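How to practice opening the hand after stroke when the fingers curl by themselves?

Asked by Mateja Georgiou in Stroke and Rehabilitation - 3 answers

Hello to everybody. My father had a stroke in January and his right side is weak. The leg came back quite well and he walks inside the house with a stick. The hand is the big problem. He can close the fingers, but he cannot open them when he wants. If he yawns or stands up from a chair, the fist becomes even more tight and the elbow bends.

The occupational therapist comes to us only 2 times a month. She showed him to put the hand flat on the table and lean on it, and to slide a towel forward. He finds this boring and wants to squeeze a rubber ball all day, because his neighbor told him it makes the hand strong. I am afraid it makes the curling worse. He also has a night splint from Grutotex, which he takes off after one hour.

My questions are: is the ball a bad idea, and how long should one practice be? He repaired things all his life, so maybe somebody knows exercises which look more like real work. He sits most of the day at my brother's work table.

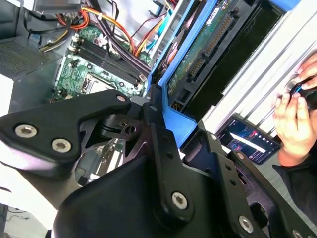
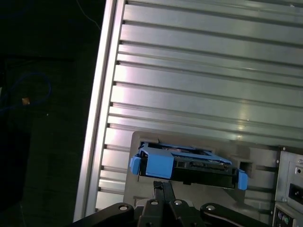
Answers

Answer 1 - accepted by Mateja Georgiou

I am a physical therapist, I worked 9 years on a neurological ward. I did not see your father, so please show this to your therapist before you change something.

About the ball: for many people with a tight hand, closing is already the strong direction. Hard squeezing for a long time trains what he can do already, and it can bring the whole arm into the bent position which you describe. I would not forbid it with a big argument. I would ask him to change it to holding something light and then letting it go, and to count only the letting go.

Before the practice, prepare the arm:

1. He sits with both feet on the floor and the weight equal on both sides. Many patients fall a little to the weak side and do not feel it.
2. Support the forearm on the table. Bring the shoulder blade forward slowly. Never pull the arm by the hand, the shoulder is easily hurt after stroke.
3. Let the wrist bend down a little. The fingers will often open more easily in this position. Then open the thumb from its base, not from the tip, and wait.
4. When the hand is soft, put it flat and let him lean on it gently while he reaches with the good hand. If it hurts in the wrist, stop.

For the real work part, use big and light things. He can take an empty plastic cup from the table and leave it in a box. Later he can hold a jar with the weak hand while the good hand turns the lid, or keep a piece of wood steady for sanding. The weak hand does not need to be skillful for this, but it takes part.

In time, 12 minutes with attention is better than one hour with bad movement. Do it several times in the day, with rest between. If the fist gets tighter during the practice, the task is too difficult or he is holding his breath. Make it easier and try again.

The splint is a separate matter. Look at the skin when he takes it off. Red places which do not go away mean the splint must be adjusted, and maybe this is why he does not keep it. Ask also the doctor about spasticity, there are treatments for it and the timing is important.

Answer 2

My wife had the same. We bought the Furkow glove with springs, second hand, and she liked it for almost a month. Then it was in the drawer. What helped her was folding laundry. Tell your father the ball is for dogs :)

Answer 3

I agree with the first answer, but I want to add one thing. Check his sitting. My uncle sat in a low sofa all day and his arm was hanging between the pillows. We gave him a higher chair with arms and put the forearm on a cushion on the table, palm down. After this the hand was softer in the evening. It was not a miracle, he still has a weak grip.

Also write down what he did every day, only one line. Dr. Czerwiński, his rehabilitation doctor, asked for this at each visit, and we could never remember.

Comment from Mateja Georgiou

Thank you all. I will ask the therapist about the wrist position, she did not mention it. The splint leaves a red line near the thumb, so I will call them tomorrow morning. The cup he accepted, the laundry he refused.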